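Tasivance: corpus de receitas caseiras em português
Ficha do conjunto de dados, versão 16 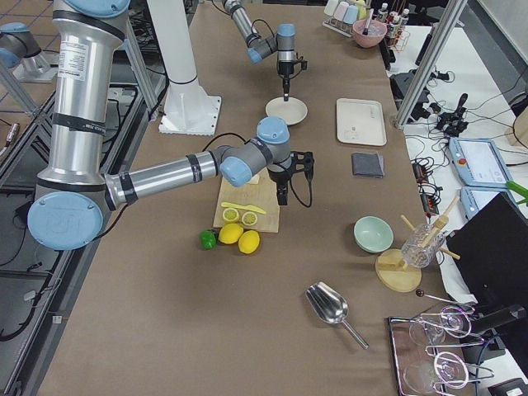

Tábua de corte de madeira clara e prato redondo sobre a mesa comprida.

Resumo

O Tasivance reúne 958 receitas caseiras escritas em português, transcritas de cadernos de família, folhas soltas e versos de embalagens. Foi montado para estudar como as pessoas escrevem quantidades, tempos e modos de preparo quando escrevem para si mesmas. Os textos estão em arquivos simples, um por receita, codificados em UTF-8.

Conteúdo

receitas/ contém os textos transcritos
indice.csv traz título, região declarada, década estimada e tipo de prato
medidas.csv lista as medidas caseiras e as variantes de grafia
notas/ guarda as dúvidas de transcrição, pelo número da receita

O índice usa ponto e vírgula como separador. O campo década fica vazio quando o caderno não permitia estimativa. O campo região repete o que a família informou e não foi conferido.

Origem

Os cadernos foram emprestados por famílias de Grivwood e das localidades vizinhas. São 81 cadernos no total. A maioria tem mais de uma letra, e a troca de mão vem marcada no texto com uma barra vertical. A coleta foi encerrada em março. Material recebido depois disso ficará para a próxima versão.

Transcrição

A grafia original foi mantida, inclusive "assucar", "chicara" e as abreviações. Trechos ilegíveis aparecem como [?]. Palavras riscadas foram conservadas entre chaves quando ainda dava para ler. Cada receita passou por duas leituras, e as divergências foram resolvidas com o caderno aberto. Nomes de parentes e vizinhos foram trocados por iniciais, de modo que "bolo da comadre" continua como estava, mas o nome da comadre não.

Medidas

O arquivo medidas.csv registra 50 unidades distintas, entre elas colher de sopa rasa, copo de requeijão, prato fundo, pires e "o quanto a farinha pedir". Não há conversão para gramas. Tentamos incluir uma coluna de equivalências na versão anterior e ela foi retirada, pois o mesmo copo variava demais de uma casa para outra.

Limitações conhecidas

Doces e bolos estão muito mais representados do que pratos de sal. Receitas do dia a dia, como arroz e feijão, quase não aparecem.
Os tempos de forno costumam faltar. "Forno quente" e "forno brando" foram deixados assim.
Algumas receitas se repetem com pequenas diferenças entre cadernos. Não foram unificadas; a coluna parecidas aponta os pares já identificados.
As receitas não foram testadas. As conservas, em especial, não devem ser seguidas sem consultar orientação atual sobre segurança de alimentos.

Uso

O corpus pode ser usado em pesquisa e ensino, com citação do nome e da versão. Para uso comercial é preciso pedir autorização. Correções de transcrição são bem-vindas e devem indicar o número da receita e a linha.

Mudanças nesta versão

Corrigidas as quebras de linha nas listas de ingredientes.
Acrescentada a coluna parecidas no índice.
Removidas duas receitas a pedido da família.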